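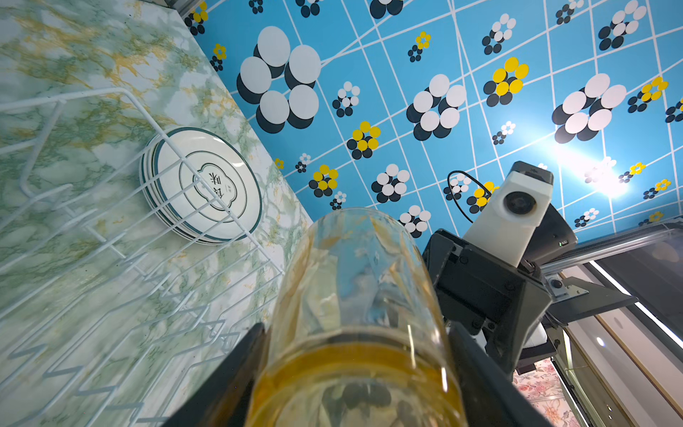

*Photo: Greltard / Clumo*

I have fallen completely in love with breakfast at my mother-in-law's end of the country, and I need to talk about mango season.

We drove down to Rillton in November, 578 miles with one very long stop for gas and pie, and by Monday morning I was standing at the fruit stall behind the bus station with a bag in each hand. The small yellow ones are the ones you want! They look like nothing, they're a bit wrinkled at the stem, and they taste like honey with a squeeze of lime in it. The big red ones are pretty and I will eat them if you hand me one, but I'd never drive for them.

My routine now goes like this. Two small mangoes, peeled over the sink (you'll be sticky to the elbows), a cup of cold buttermilk, a pinch of salt, a tiny bit of cardamom. Blend it for less time than you think. I like a few lumps left in so there's something to chew, and I drink it right away, before it gets thick and sleepy.

I posted a short version of this last year and it got 211 comments, mostly people arguing about sugar. No sugar! If the fruit needs sugar it isn't ready, so leave it on the counter in a paper bag and check again tomorrow.

Oh, and freeze some. Cut the flesh into chunks, spread them on a tray so they don't stick together, then tip them into a bag once they're hard. I did four bags before we left and they rode home in the cooler between my feet. One is already gone. I'm trying to save the last for a gray week in February, but I had a look at it this morning and I don't like its chances.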